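Gripper tech wanted, part time - hand-held units, home sites

Posted 2019-10-14 by Kolbrún Briem, Julholm field office

Skodex is looking for one person to set up, look after and fix the hand-held grippers our operators use in people's homes. Start in March, sooner if you can. 7 home sites at the moment, all within bus distance of Julholm. Kokkinos is the busiest of them and you would probably start there.

What the work is. Operators pick and place small household stuff with the gripper, all day, toys mostly. Pads wear. Pivots pick up lint and start to drag. Somebody has to catch that before a whole afternoon of recordings is no good. That is you. 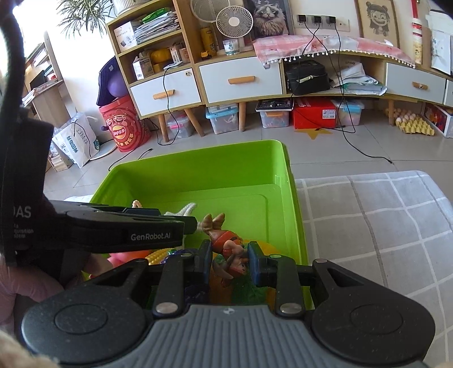 Painted figurine between the pads, green toy bin underneath.

First thing each visit - strip and check. Both finger pads off, look for splits and shiny spots, wipe the backing, new pads if in doubt. Then the linkage. Four pivots on each gripper, and each one gets moved by hand before anything gets plugged in. If one feels gritty you clean it, if it still feels gritty it comes back to the bench and the spare goes out. Please don't oil anything on site. We had oil on a family's sofa last year and Iason Raptis is still writing letters about it.

Then the grip check. Iason wrote the sheet, one page, you follow it top to bottom. A round object, a soft one, a thin one, something with an awkward shape. Close, lift, hold, put down. The jaws should meet the object from both sides at the same moment. One side early means the linkage is out and you reset it with the shim from the kit.

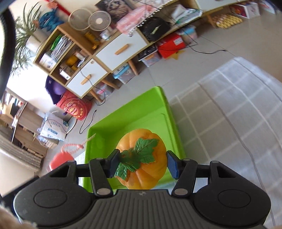

Write down what you used for each check, so the next person can repeat it with the same object. "Toy" is not enough. Last month we had three sheets in a row that just said toy.

Opening width is the other big one. Pads drift outward after a few weeks and then the operator is squeezing harder than they need to and gets a sore hand by lunch. Measure fully open, measure closed, log both. Calipers are in the kit. If the kit at your site has no calipers call Shinji Wada, he has probaly got them.

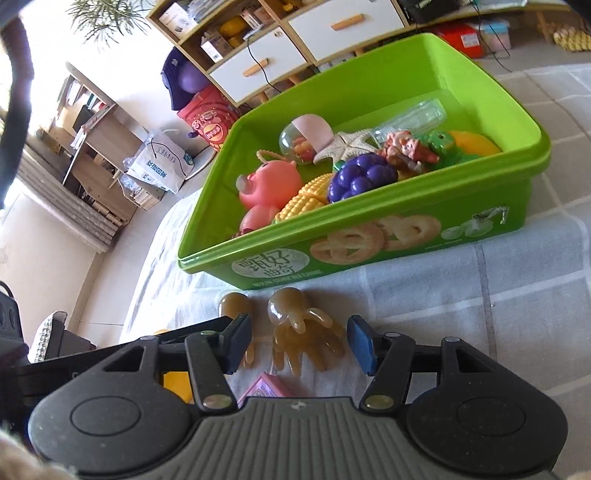 You also get the boring part. Charging, cable checks, labels, straps, swapping straps when the stitching goes. Each unit has a log book and the log book stays with the unit. Grallen is the bench supplier we use for pivots and pads, ordering is done by you before the end of the month, otherwise we wait 6 weeks. Yes really.

What we need from you

Steady hands, OK with small screws
Some repair background - bikes, cameras, sewing machines, printers, all fine
Polite in other peoples homes. Shoes off, nothing moved that you weren't asked to move
Can lift a kit case up one flight of stairs
Writing that someone else can read

Nice to have but we can teach it: soldering, a bit of Linux, knowing what a torque driver is for. A degree is not needed. Leonidas Xenos came to us from a shoe repair shop and he is the best we have on pads.

Pay and hours

130 a day plus travel, paid every two weeks. Three days a week to begin with, more if the new sites open. Two paid training days at the Julholm bench with Leonidas, then a week going round with him, then your own route. Tools provided. Bring your own lunch, the bench room has a microwave.
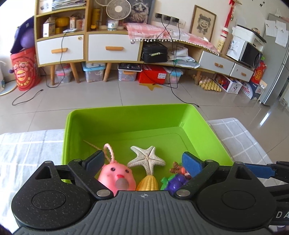 How to apply

Short email to Kolbrún at the Julholm office, put ref 804 in the subject line or it goes in the wrong pile. Tell us one thing you fixed lately and how you found the fault. A photo of it helps. No cover letter please. CV if you have one, one page.

We call people back within the week. Then a half day trial at the bench, paid - you get a gripper with two faults in it and the check sheet, and Iraklis Athanasiadis sits with you and answers questions. Finding one of the two is fine.

Phone calls mornings only, Iraklis picks up. If you can't do March say so anyway, there may be a second opening later on.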